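Print this page | E-mail this page

Section 4: Handling Garments on Hangers

Clothes are some of the most fun items you can give a home robot arm, and also some of the trickiest! Fabric swings, hides things behind it and slides into joints. The rules below come from the Bramcombe household practice guide, which every Sketden operator should read before a first run.

4.1 Before you start

1. Walk the whole reach of the arm and tie back any loose cable a sleeve could snag.
2. Agree on one person to hold the stop button. At Sketden that person does nothing else during the run.
3. Set the arm to 26 percent speed. You can go up to 85 percent later, with an empty gripper only.

4.2 Gripping and carrying

4. Close the gripper on the hanger and keep it off the cloth. Leave the hook free above the fingers so it can go straight onto a rail.
5. Lift until the garment hangs straight, then wait 4 seconds for the swing to settle. It makes a lovely difference to the hang-up!

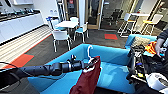

4.3 People near the arm

6. Call out "hands in" before reaching for anything on the furniture, and "clear" when you are done. The arm holds still between the two calls.
7. Roll up long sleeves and take off scarves and lanyards.

CAUTION: A long garment can block the view of whatever is behind it. Check from the side before moving forward.

Note: Hanne Arnardóttir keeps the master copy of these rules – send her your suggestions, she loves getting them. The next revision is due in August.

Print this page | E-mail this page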